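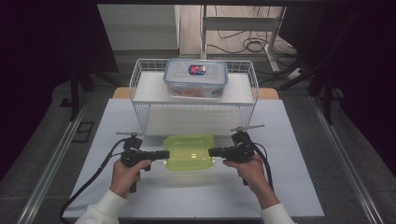 26/01/2022

Home from rehearsal and my feet are killing me, but I want to get this down before I sleep or it'll all turn to mush by morning. We ran the whole second act tonight without stopping! First time ever. I forgot one line (the one about the ferry, always the one about the ferry) and covered it by coughing and walking to the window, and the director wrote something down but didn't yell, so I'm calling that a win.

The play is still called Faltside, although there was talk last week of changing it, and I'm glad they dropped that. I like saying it. I play the older sister, the one who stayed home, and I have more to say than I've ever had in anything. In the last show at the Bendwood I had two lines and a tray. Two! My mother came three hours on a bus for those two lines and told everybody in the lobby that I was the best thing in it, bless her.

So, tonight. Warmups went long because the heat was out again in the big room and we all kept our coats on. Try doing tongue twisters in a scarf. Then we marked through the dinner fight, slowly, and then at speed, and then at speed while sitting still, which I thought was going to be one of those dumb exercises and ended up being the best part of the night. When I can't throw my arms around I have to mean it. I got really mad at my stage brother, properly mad, hot face and everything, and when we finished he looked a little scared and I had to go pat him on the shoulder.

I've been thinking about how I even ended up doing this. I started in high school because the drama club met in the only room with a decent couch. That's the whole story. I ran track too, and for a while I was sure I'd be a runner, and then I got shin splints the same spring they needed a witch. I was a terrific witch. After that came two years of business classes at Grerkton, which I remember almost nothing of except the smell of the carpet, and then one day I walked out of an accounting midterm and across the parking lot to the theater building and asked the lady at the desk how a person signs up. She gave me a form and a mint. I still think about that mint.

Dad didn't talk to me for a month. He's fine now. He even asks about "the sister," like she's somebody I work with.

Anyway, money. I did the math on the bus and I'm at 503 dollars in the theater envelope, plus whatever's in the bank, which I refuse to look at until payday. The summer workshop costs 2695 and that's without the room. I don't see how. I could pick up more mornings at the bakery, but then I'd be useless at night, and I'm already yawning through notes. There's a scholarship thing, with an essay, due in March. I've started the essay four times. Every version begins with me as a little kid putting on shows in the garage, and I never put on a single show in the garage. We didn't have a garage! I don't know why I keep writing that. Maybe I should just write about the couch and the shin splints and let them make of it what they want.

Other news: I sent off my tape for Um. It's a short film, very small, one of those where everyone brings their own clothes. I like the script so much that I'm scared of it. It's a woman on the phone with her landlord for the whole thing, and most of what she says is "um," hence the title, and you have to get her entire life out of that. I taped it against the closet door with the desk lamp on a stack of cookbooks. I did it 20 times and sent the third one. The other seventeen after it were all me trying to do the third one again. I should know by now to quit when it's good, but I can never tell it's good until I've wrecked it a few times.

They said they'd let people know "soon." I hate soon. I've been checking my phone in the bathroom like a teenager.

Oh, and costume stuff. My cardigan for the play arrived and it's mustard, and I look like I have the flu in mustard. The costume designer says that's the idea, the sister hasn't been outside much. Fair enough. I do get nice shoes in the last scene, low heels with a strap, and they change how I walk. I wore them around during the break and felt the whole character sort of slide down into my knees. I know how that sounds. I wouldn't say it out loud to anyone at the bakery.

One note I have to remember, so I'm writing it here in case I lose my script again: DON'T answer the letter speech to the audience. Say it to the chair. I keep drifting out front because it feels big and important out there, and the director said, very quietly, "she's not talking to them, she doesn't know they exist." I've been turning that over all the way home. I tried it once to the coat rack in the hallway when I came in and it was so much sadder. The neighbor's dog started barking partway through, so that was the end of that.

Also to remember: the mug goes in my left hand, and I cross after the door slams, not on it. And bring back the borrowed script of the radio play, I've had it since before the holidays and I'm starting to feel like a thief.

I'm nervous about the opening but it's the good kind, mostly. Last time I was so scared I ate a whole sleeve of crackers in the wings and then had to go on with a dry mouth and a tray. This time I want to feel it and go out anyway. We've got the theater for a full run on the real set next, with the stairs, and I haven't been up those stairs in the heels yet. I'd better practice on the ones in my building. Early shift tomorrow, alarm's set, ferry line taped to the bathroom mirror.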